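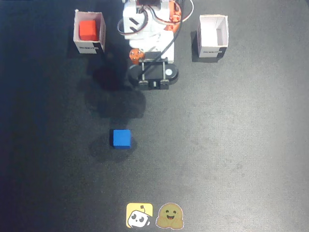 Why does a hearing loop work in one pew and fail in the next?
Mostly it comes down to where the cable runs and what metal is near it. The signal is a magnetic field, and steel in the floor weakens it unevenly.

Print this page | E-mail this page

Speaker notes: Hearing loops in old places of worship
Mireille Saliba, Wakirton

Opening

Start with the question above and the short answer, then say who I am. I fit and repair sound systems in churches, chapels, synagogues and mosques around Wakirton. Tonight is about loops only. Microphones get a mention near the end.

Ask for a show of hands: who looks after a building that has a loop sign on the door? Then ask who has listened to that loop in the past year. Leave a pause. Move on whatever the answer.

What a loop does

Keep this to a couple of minutes. The microphone feeds an amplifier, the amplifier drives a current through a cable laid round the seating, and the cable makes a magnetic field that follows the speech. A hearing aid with a telecoil, switched to the T setting, picks up the field. The wearer hears the reader's voice without the echo of the room.

Say clearly that some newer hearing aids have no telecoil, and that others have one which was never switched on. The audiologist can do it. People blame the building when the fault is in the settings on their own aid, and the other way round.

First case: St Anne's

Stone church, parts of the nave dated 1573, heating pipes under iron grilles down the middle aisle. The old loop was one turn of cable round the outside wall. It had been put in with the first amplifier and nobody had moved it when the pews were changed.

Points to make:
- Field was good near the walls and poor across the central block, where most people sit.
- Turning up the amplifier made the side aisles too loud and did very little for the middle.
- We put in a figure-of-eight layout under the new carpet, with flat copper tape in place of round cable.
- The parish kept its Brutent amplifier. It had the power for it. I had expected to replace it, so that was money saved.

Mention the permission side. In a listed building, ask before anything is fixed, lifted or chased into a wall. Tape under a loose carpet is usually easier to agree than cable clipped to old stone, but ask anyway.

Second case: Gusberg Chapel

Modern extension, steel mesh in the concrete floor, about as bad as it gets for a loop. A single perimeter cable lost most of its treble, so speech came through dull and hard to follow. Elie Qaisi did the survey with a test loop laid on top of the floor before anything was bought. He walked the seating with a field strength meter and wrote the readings on a plan.

Read out what he found: of 16 positions, 9 were below the level we wanted. (Plan is on the handout, second sheet.)

They went for a two-part system, with the two sets of cable driven separately and offset from each other. It costs more. It also spills less into the room next door, and that mattered here – the chapel lets the side room for counselling, with a small loop of its own.

Spill and privacy

Spend some time on this. A loop doesn't stop at the wall. Anyone with a telecoil in the next room, or on the floor above, may hear what is said into the microphone. Vestry conversations have been heard in the hall in more than one building I look after. Turn off the radio mic when you leave the lectern.

If two rooms side by side both need a loop, say so at the survey and not after the quote.

Hum

Lighting dimmers, old wiring and some stage equipment will put a hum into the T setting. You can check for it with the loop amplifier turned off. If the hum is still there, the amplifier isn't the cause, and a new one won't cure it. The Villalobos Hall had two amplifiers swapped before anyone tried this. It was a dimmer rack.

Looking after it

- Buy a loop listener. It is a small receiver with headphones.
- Walk the seats before the main service once a month. Same route each time.
- Write down what you hear and where.
- Put the sign where the coverage is, and show on a seating plan which rows to use.
- Check the feed. A loop can only carry what goes into the microphone, and a reader who stands an arm's length away will sound faint in any system.

Money

People always ask, so say it before they do. A survey for a single room is £300 from us, taken off the bill if the work goes ahead. I don't give a figure for the loop itself without seeing the floor.

Questions I usually get

Infrared or radio instead? Both work, and both mean handing out receivers, charging them and getting them back. Some people won't ask for one.

Will it affect a pacemaker? Tell people to follow the advice of their clinic. Don't answer this one from the front.

Can it carry the organ? It will, though levels set for speech may make music sound squashed. Set for speech first.

Handouts are by the tea urn. Collect the listeners back before people leave.

Related items
Choosing a lectern microphone
Radio mics: batteries and spares
Relaying a service to the hall
Survey request form

Contact us | Copyright Saliba Sound, Wakirton | Back to top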